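3.2 Reheating habits in shared kitchens

Data from the Gornton survey, 106 households, all renters. Diary sheets kept for 15 days, one line per reheated meal. Return rate was better than in the January pilot, mostly becuase the sheet was cut to a single page. Meals eaten cold were left out. So were drinks.

In total 518 usable entries. Leftover rice and pasta lead, then soup. Most people set the time by habit and did not check the label, even when the pack gave one. Stirring halfway through was rare outside the soup group. Eight households reported no reheating at all and are dropped from the tables below. 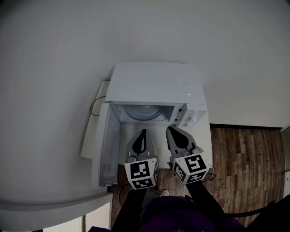
Figure 2. White microwave oven with the door open, glass turntable inside and rotary knobs on the control panel.

Standing time is the weak spot. Few entries give one, and where they do it is often just "a bit". We coded these as missing. Oprea households wrote longer notes than the Lalorum ones, so the two sites should not be compared on this item. Portion size was was self-reported, no scales. Plate type not asked, should have been. Cleaning is taken up in 3.3.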